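The Case for the Mat

Most arguments about work surfaces are arguments about the top itself: laminate or solid wood, white or dark, sealed or raw. I think they start in the wrong place. A table that gets used for several kinds of work in a day should be chosen for its dimensions and its legs, and the question of surface should be settled by what is laid over it. A large plain mat, sized to leave a narrow margin of table showing on every side, does more for a shared table than any upgrade to the top.

I write from a limited base. I keep three tables in a workroom in Sastport, and they are used for sorting, labeling, cutting card, and small assembly. Between them they have had 41 months of steady use. Two have mats and one does not. All three have the same white tops, bought together, and I have kept a record of when each is cleaned and what has to be cleaned off it.

White tops and what they do to the eye

White is the default color for work tables, and the usual defense is that it shows dirt. That is true, and useful in a kitchen. For desk work it has a cost. A white top under overhead light throws glare back at the person sitting at it, and small pale items are hard to pick out against it. Caps are the usual casualty, then clear plastic cups, then anything made of tracing paper.

A matte gray-brown mat solves most of this. It has no shine, so it gives back very little glare. It sits in the middle of the tonal range, where both a white cap and a black one can be seen without effort. Strong colors, such as those of markers, read clearly. I tried a green cutting mat with a printed grid before settling on plain brown, and I would not return to it. A grid is helpful when cutting and distracting at every other time. The lines compete with whatever is placed on them, and after an hour of sorting labels I was reading the grid instead of the labels.

The margin matters

Many people buy a mat that covers the whole table. I think this is a mistake. A full-cover mat hides the edge of the top, catches sleeves, and curls at the corners where it meets the air. It also removes the one piece of information a mat is good at giving, namely where the work area stops.

With a margin, the rule is simple. What is on the mat is in use. What is on the white is on its way in or out. On a table made from two panels there is a further reason, as the seam between the panels is a poor place to write or cut, and a mat takes it out of play across the working area. The seam may still be visible in the strip along the top, and it does no harm there.

My own mats are 1,230 millimeters on the long side. I would accept a wider margin at the back than at the front. The back strip is where finished items wait. The front strip only has to be wide enough to show that the mat is straight.

Trays, and why only a few things should be in them

The second half of the argument concerns what goes on the mat. My view is that loose writing tools should always be in a tray with a rim, and that cups should hold very little. Upright storage is popular – every office catalog has pages of it – but a full cup hides the lower part of everything in it, and a light one tips when a long marker leans the wrong way.

A shallow tray keeps markers lying flat. The colors can be checked at a glance, and nothing rolls to the floor. Bright blue is a good color for the purpose, as it can be found quickly on a brown surface. The number of items should stay low. Two markers side by side can be picked up separately without disturbing each other. Twelve cannot.

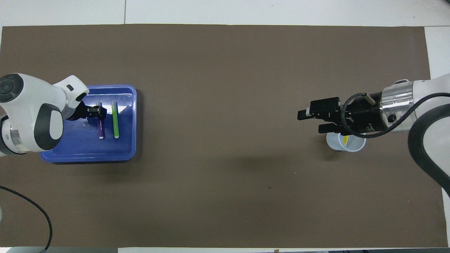
Objections

The first objection is cost. The mats I use came from Ulel and the trays from Himine, and neither was the cheapest available. A mat, a tray, and a cup for one table still came to far less than a replacement top. I also priced a new top from Bajwa with a factory matte finish, and it would have solved the glare and nothing else.

The second objection is that a mat collects dirt. It does. Specks stay visible on a plain surface and crumbs gather under the edges. My matted tables need a wipe more often than the bare one. Against that, the wipe takes less time, and the top beneath has no ink on it. The bare table has three permanent marker stains and a shallow cut near the front edge. I count this objection as partly correct and not decisive.

The third objection is the strongest. A mat encourages people to leave work in place, on the grounds that the work has a place. I have seen this on my own tables. A half-sorted batch of 300 labels sat on one mat through most of February, and on a bare table it would have been moved the same day. The only remedy I have found is a fixed clearing time, with the tray returned to the upper left corner and the rest of the mat left bare. A left-handed user may prefer the other corner. The corner is less important than keeping to it.

What I would not claim

A mat does not make a small table larger, and it does not suit wet work or heat. On a table used by one person for one task, the benefit is slight. The case rests on shared tables and mixed work, where the surface has to be reset several times a day and the next person needs to see what has been left there. For those tables I would buy the mat first, use it for a month, and put off any decision about the top until then.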